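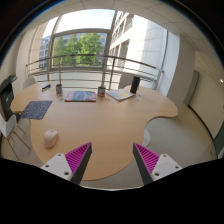 The big curvy table by the window wall.

Drundville library gets its study room back

23 November 2018

I grew up doing my homework in the Drundville library, so I was pretty happy to hear the upstairs study room is open again! It was shut from June while the heating got redone, and regulars had to squeeze in next to the magazines (I did it twice and gave up).

Ivana Quezada, the branch manager, told me 154 people came through on opening day. "I ran out of visitor stickers before lunch," she said. The room now stays open until 6 every evening, and you can book a spot for up to 2 hours at the front desk – no library card needed if you're under 18.

I went up with my laptop and a stack of overdue bills, and it really is a nice place to get dull stuff done. Bring a sweater, though. The new heating is still being adjusted.
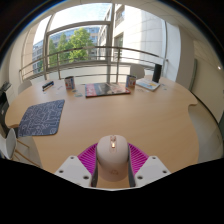 Homework club is back too

Rodrigo Falcão is running the after-school homework club again, with 28 places for middle schoolers. It's free, and sign-up sheets are at the desk. He'd love another grown-up who remembers fractions – I said I'd think about it.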